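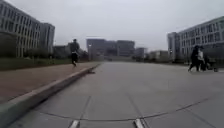
Bhavana Hegde has been looking after pavement in Undcombe for 18 years, and she still slows down when she crosses a joint. "My kids used to walk ahead and pretend they didn't know me," she says, laughing. "I'd be standing there staring at the ground like I'd dropped an earring!"

We met over tea (she makes it strong, and she refills your cup whether you ask or not) to talk about the wide concrete stretch downtown, the one with the big modern buildings on either side. She is fond of it. "Folks call it plain. Well, sure, it's gray, and on a cloudy day it's gray on gray. But look at those big slabs, and the brick-colored sidewalk next to them, with that pale curb running between. I think it's handsome."

The joints are what she could talk about all afternoon, and for a good part of ours she did. Concrete swells and shrinks, she explains, and the seams give it somewhere to do that. "You have to let it move. My first boss, Ehsan Nazari, told me that before he even told me where the coffee was."

Her crew of eight will be back out in June, checking seams and touching up paint, starting from the Drastwood end. She plans to walk the curb herself first, early, before it gets warm. "I like it best then," she says, reaching for the teapot again. "You can hear your own shoes."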